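Raltar Robotics Club: Frequently Asked Questions
Last changed: 2026-05-18

Who can join?
Every student of Ukuvbridge College, from any year. You do not need to know programming before you come.

What is the Hivora task this year?
The team must teach a robot to tidy a table. Most of our work now is recording by hand: we hold the grippers and pick up small household things, such as a scouring pad or a little bottle. We have 1,118 recordings and we want to reach 1,920 before the competition in January. 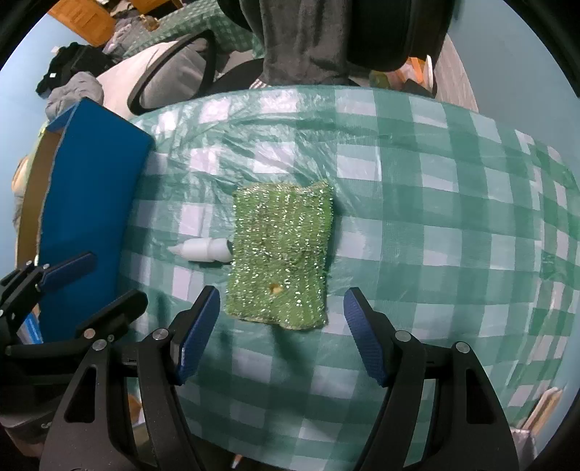 A new member wrote to ask if she may record at home, and whether one hour in the week is enough. Yes to both, but please write your name on the list when you take a pair of grippers, and bring them back after 3 days.

Does it cost something?
The fee is 40 pounds for the year. It includes the entrance to the competition, but not the travel.

Where do we meet?
In the Balaskas building, ground floor. The door at the side is open until six.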